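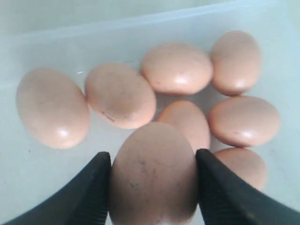
Egg held between the two finger pads, seen from the wrist camera.

Setting up the Nelora soft grip kit for eggs

Quick write up as I keep getting asked. Covers fitting the pads, setting the force, teaching the pick and what to do when it cracks one. Assumes the arm is already bolted down and you can jog it from the pendant. If not, do that first, the Radum manual is fine for that bit.

You need:
The Nelora kit (2 finger pads, screws, the short camera cable)
Hex key, the small one in the bag
Plastic tub, flat floor, pale if you can get it
Hard boiled eggs for the first go
Raw eggs for after
Kitchen roll. More than you think

1. Fit the pads

Power off. Old fingers off, new pads on, ridges facing inwards. The pads are wedge shaped so there is a wrong way round, thin end goes towards the egg. Screws finger tight, then close the gripper by hand and check the faces meet flat. If one sits higher undo it and start again, don't try to bend anything. Then nip the screws up.

Wipe the ridges with a damp cloth. New ones come with a bit of powder on and eggs slide straight out.

2. Camera

Plug the short cable in before you power up. It won't find the camera otherwise and you'll get a black screen and a useless error. Both pads should show at the bottom corners of the picture. Close to the lens they go soft, leave it. Focus on the tub floor, not the pads.

Lighting matters more than the manual says. One lamp off to the side, with a bit of baking paper taped over it. A bare bulb overhead puts a hard white spot on every shell and the finder thinks it's an edge. Small highlights are OK. A frosted tub gives you soft shadows and the brown shells stand out well. White eggs in a white tub, forget it, use a dark mat.

3. Set the force

Settings, Grip, Force. It's in grams on this version. Kit ships at 800, which is for jars and tins. Will go through an egg like nothing. Put it to 400 and save. Then SAVE AGAIN on the profile page, because the first one only lasts till you switch off. Caught me twice.

Closing speed next. Drop it to 60 and leave it there until you trust it. Slow is dull but the speed is what breaks them, the pad hits the shell before the force limit kicks in.

4. Teach the pick

One hard boiled egg, middle of the tub, standing up if it'll stay. Jog down over it until the pads are either side of the fattest part. Too high and it squirts out downwards. Too low and the tips hit the floor. Close, lift a thumb's width, wait, put it down. Save the point.

Do the same with an egg lying on its side. Turn the wrist so you grip across the short way, never end to end. Save that as a seperate pose, the finder picks between them.

5. Loose eggs in the tub

Now put a few in, any old how. Start with the nearest one and set Order to Front First. Going for the back row first means the pads come down through the ones in front. Set Clearance to the thickness of one pad plus a bit. If two eggs are touching and it won't go in, let it skip, it comes back round once a neighbour has gone.

Mucky shells: the finder mostly ignores small specks. Big dark smudges across the middle can make it draw the outline too small, so check the overlay hugs the whole egg before you press Go. If not, turn Contrast down a notch.

6. Go raw

Same settings, change nothing. Run a few with your hand on the stop button.

Troubleshooting

Egg slips on the lift: wipe the pads, then raise the force a tiny step at a time.
Cracks at the side: speed too high, or one pad is touching first. Recentre.
Cracks at the bottom: you're dropping it. Lower the release point.
Finds an egg that isn't there: reflection on the tub floor. Move the lamp.
Pads sticky: egg white. Warm water only, no sprays, they wreck the rubbery feel.

Is the kit worth it? For eggs and soft fruit yes. The Stasness pads are cheaper and fine on plums, but I found them too slick for shells. Fu do a suction cup version, not tried it yet, will add a bit if I get hold of one.

Settings file is on the downloads page, it's teh one marked eggs. Any problems leave a comment, I look on Thursday evenings.

Suqin Feng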